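Nostska Torno 70 trekking pack: long-term review
Posted 10/2/24

Capacity: 70 L
Weight as supplied: 3686 g on a kitchen scale, rain cover and detachable lid included
Back length: adjustable, 4 positions
Bought from: Kahsay, at full retail

The Torno is the largest pack in the Nostska range and is sold for multi-week walking trips. I used it in January on the Kudville traverse, carrying a tent, stove, winter-weight sleeping bag and food between resupply points, and afterwards as checked luggage on two flights. These notes cover the standard version. There is a short-back version that I have not tried.

Harness and frame

The frame is a pair of aluminium stays joined to a plastic sheet. Both stays come out through a hook-and-loop slot behind the back panel and can be bent to match the spine. As delivered they had too much curve at the lumbar end, and the load sat on the top of the pelvis. Flattening the lower third of each stay over the edge of a bench fixed this.

Back length is set by a ladder of webbing loops. The adjustment is slow with the pack full and I would not attempt it on the track. Once set, it did not slip. The shoulder straps are firm and fairly narrow, and walkers used to softer foam will notice them on the first day. The hip belt is the best component of the pack. It wraps well, the buckle can be worked in gloves, and the forward-pull webbing gives enough leverage to retighten after a climb.

Load lifters are anchored slightly low. With the lid fully extended they pull inward more than back, and the pack develops a small sway on uneven ground. Moving the tent body down beside the sleeping bag reduced it.

Access

The main compartment opens from the top through a drawcord collar and from the front through a U-shaped zip. The front zip is coarse and runs freely, though the fabric flap behind it catches at the lower left corner. The divider above the sleeping bag compartment is held by toggles and can be left undone.

Side pockets are cut at an angle and take a one-litre bottle each. I could reach the right one without removing the pack, but not the left. Hip belt pockets hold a phone or a few muesli bars. A larger phone in a case does not fit.

The lid has an outer pocket and a zipped inner pocket with a key clip. The inner pocket is flat and unpadded, so it suits a passport and cards. Watches, rings and anything else that can bend or scratch should travel in a small rigid box, and there is space for one at the top of the main compartment, under the collar. 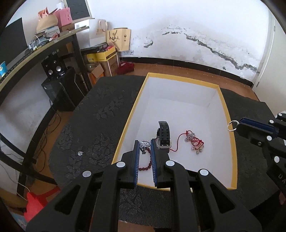
Jewellery in an open white box with a yellow rim.

Weather and wear

The base fabric is heavier than the upper body and has held its coating. Two days of steady rain got past the rain cover at the harness side, as with most packs of this type, and the back panel took on a good deal of water. Gear in a liner stayed dry. The foam needed a full night indoors to dry out.

Wear to date: light abrasion at both lower corners, one pulled stitch on the haul loop, fuzzing on the hip belt where it meets the trousers. The sternum strap slider came off its rail once and was pushed back on by hand. Baggage handling has marked the lid buckle but it still closes.

Compared with lighter packs

The Torno is heavy. On a trip with huts and regular meals, a smaller pack without stays would do the same job with less effort. The weight is justified with a full camping load or long water carries - outside those conditions it is surplus.

For: hip belt, front access, removable stays
Against: weight, low load lifters, slow-drying back panel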